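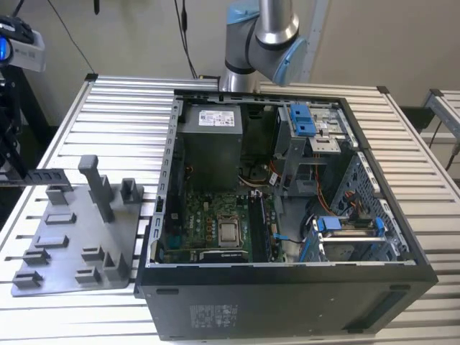
Desktop tower, side panel off, motherboard and power supply visible.

Jokar: police blotter entries from three small towns

Jokar is a collection of police blotter entries from Wimimska, Sepúlveda and Torkham, typed up from the weekly logs the three departments hand to anyone who asks at the front desk. It covers noise complaints, fender benders, loose livestock, welfare checks and a great many suspicious persons who were later found to be somebody's brother-in-law.

Last updated 7th December.

What's in it

One CSV per town, plus codes.csv, which explains the call types. Each row is one entry as the department wrote it. Columns:

town: lowercase, no accent, so sepulveda. Apologies to Sepúlveda.
entry_date: the date printed on the log, which is sometimes the day of the call and sometimes the day the clerk got to it.
call_type: our code, assigned by hand.
call_type_raw: the department's own wording. Torkham has filed the same kind of call under "animal," "dog," "dog (loose)" and "dog again."
narrative: the entry text, spelling left alone.
outcome: warning, citation, arrest, report, unfounded or none given. Those six are the only values allowed, whatever the older files try to tell you.
redacted: yes or no.

Where it came from

Two of the departments print their logs. The third, Wimimska, posts a scan on its website, always a little crooked. Everything was retyped by a person and then checked by a second person against the page. We tried text recognition on the Wimimska scans and it read "resident" as "president" often enough to give the town a much more exciting year than it had.

Redactions

All names are gone, including those of officers. House numbers are gone too, but street names stay. Entries involving minors, medical calls or anything that read like the worst day of someone's life were left out entirely. If you know these towns you may still recognize a goat or two. Please keep it to yourself.

If an entry concerns you and you want it out, write to the contact address in contact.txt. You don't have to say why. Removals go in with the next release.

Known problems

Blotters record what was called in and what somebody felt like writing down. They are a poor measure of crime and a fairly good measure of who has a phone and a short temper. Please don't rank the towns with this. Somebody did with the first release, and Torkham came out as a hotbed of lawlessness on the strength of one rooster.

Sepúlveda has a gap of six weeks where the logs were either never printed or were printed and used for something else. We asked. Both answers were given.

Torkham changed forms in October. Before the change, "no action" could mean that an officer went out and found nothing, or that no officer went. The new form has a separate box for each, and the box is usually blank.

Times are not included. We had them in an early draft, then noticed how many calls in Wimimska seemed to happen at exactly noon.

Good uses

Teaching people to clean messy text. Studying how small departments describe routine calls. Practicing category coding and then arguing about it. The narratives also read well aloud, though we take no responsibility for what that does to your meeting.

Bad uses

Predicting anything about anyone. Scoring neighborhoods. Insurance. Trying to work out who the suspicious person was — it was the brother-in-law.

Loading it

The files are UTF-8 with commas inside quoted narratives, so use a real CSV reader. Splitting on commas will appear to work for the first few rows, then an officer in Sepúlveda lists the contents of a stolen tackle box.

License

The source logs are public records. Our coding and corrections are free to use with credit to the Jokar project. If you find a typo, check the narrative column's note above before reporting it. "Suspicous" belongs to the Torkham department and we are leaving it where it is.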